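Clundolis Prints and Painters Index - data card

Version 3, released Nov 29, 2022

Summary

The Clundolis index is a structured listing of painters and printmakers who showed work with regional art societies. Each record covers one artist and holds birth and death places, training, society memberships, media, and references to the printed sources the entry was drawn from. The index is text only. It does not include reproductions of works, and it does not give sale prices.

The records come from two card files. The Kadell file is arranged by surname and is strongest on painters in oil. The Poirier file is arranged by society and leans toward etching, drypoint and wood engraving. Where both files have a card for the same artist, the cards were merged and both card numbers were kept.

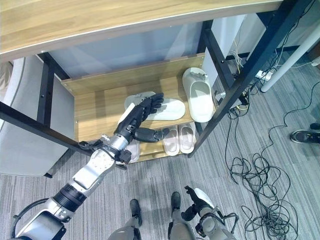
White slipper on the shoe shelf under the desk.

Files

artists.csv - one row per artist
training.csv - one row per period of study
societies.csv - one row per society, with former names
exhibits.csv - one row per exhibited work, where a catalog was available
sources.csv - short titles used in the source field

All files are UTF-8, comma separated, with a header row. Empty cells mean the card was silent. The value "unk" means the card states that the fact is not known. Please keep these two apart when filtering.

Fields in artists.csv

artist_id - stable across releases
name_sort - surname first, as on the card
name_variants - separated by semicolons
birth_year, birth_qual - the year, and a qualifier (exact, circa, before, after)
death_year, death_qual - same scheme
birth_place - modern spelling where one could be settled
media - up to 3 terms from the media list
card_kadell, card_poirier - original card numbers
note - free text, at most 200 characters

Name handling

Married names were a common source of duplicate records. An artist who exhibited under two surnames now has one row, with the surname used in the larger number of catalogs as name_sort and the other under name_variants. Initials were expanded only when a second source supported the full form. Father and son pairs with the same name carry "elder" or "younger" after the forename, even if the card does not. 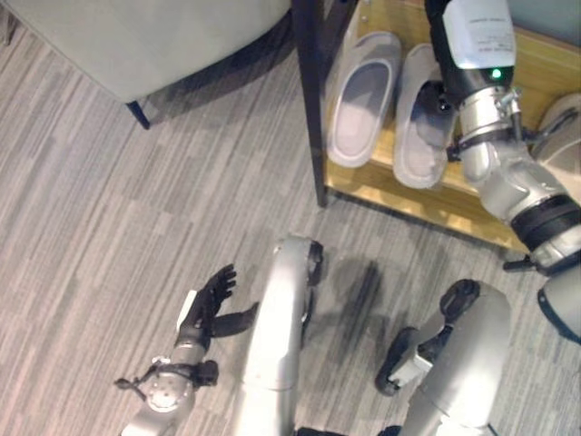

Can I tell from the index whether an artist finished a course of study?
Only in part. The training file gives start and end years and the name of the school, and the cards seldom say if a diploma was awarded. Where a card does mention one, the text is carried into the note field.

Dates

Circa dates on the cards were used loosely. In version 2 they were all given a margin of five years, and this caused false matches against the exhibits file. From version 3 the margin is gone and the qualifier is kept as written. A floruit date is never copied into birth_year. It goes to the note field with the prefix "fl."

Exhibited works

Titles follow the printed catalog, including misspellings. A painting shown at two societies under the same title has two rows in exhibits.csv, and no attempt was made to decide whether the two rows refer to one canvas. This matters most for landscapes. The Ikham Society catalogs, for instance, use the title "Evening" for 29 entries by different members. Catalog numbers restart each year, so a number is only unique together with the society and year.

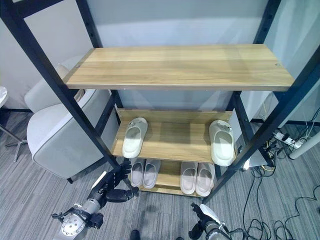 Media terms in the index are flat, and version 3 keeps them that way. A draft hierarchy was tried in April, with painting, drawing and print at the top and narrower terms beneath. It worked poorly for artists who used watercolor over an etched line, who had to be placed under one branch or the other. The draft had the same fixed order as three wooden shelves on a metal unit, while the records needed something closer to the slots in the rear posts, where a level can be set wherever it is wanted. Each term therefore stands alone and can be combined with any other. The list holds 40 terms.

Known problems

- Pastel is coded as drawing in the Kadell cards and as painting in the Poirier cards. The codes have not been brought into line.
- Sculptors appear only if they also exhibited works on paper.
- Some society names in exhibits.csv use the later form of the name. Check societies.csv before grouping by society.
- Women artists listed without a forename may still be split across two rows.

Changes from version 2

- Merged rows for artists with two surnames
- Removed the fixed margin on circa dates
- Added card_poirier to artists.csv
- Corrected school names in training.csv where a school had changed its name during an artist's time there

Citing the index

Give the title, the version number and the artist_id of any record quoted. Row numbers change between releases and should not be cited.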